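About Draris

Draris is a materials testing laboratory in Vunport. The company measures how household plastics, coatings and adhesives behave under heat, load and repeated washing. Clients are mostly small manufacturers that have no test equipment of their own.

The laboratory has 4 test rooms and a floor area of 800 square meters. Room temperature and humidity are logged day and night. Load cells are calibrated every July against reference weights held on site.
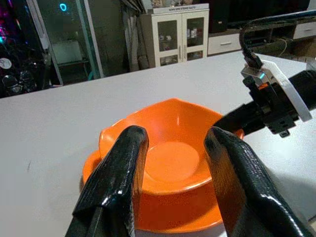
Text: Keir Nisbet | Last updated 18 Jun 2023

A standard wash test runs for 217 cycles. Samples are weighed and measured before the first cycle and after the last. Surface gloss is read at fixed points, and the readings are listed in full in the report, including any that fall outside the expected range.

Almost 2,000 reports are held in the archive. Clients can request copies of their own reports at any time. Samples are returned on request or recycled after the report is issued.

Requests for quotes should state the material, the wall thickness and the test method required.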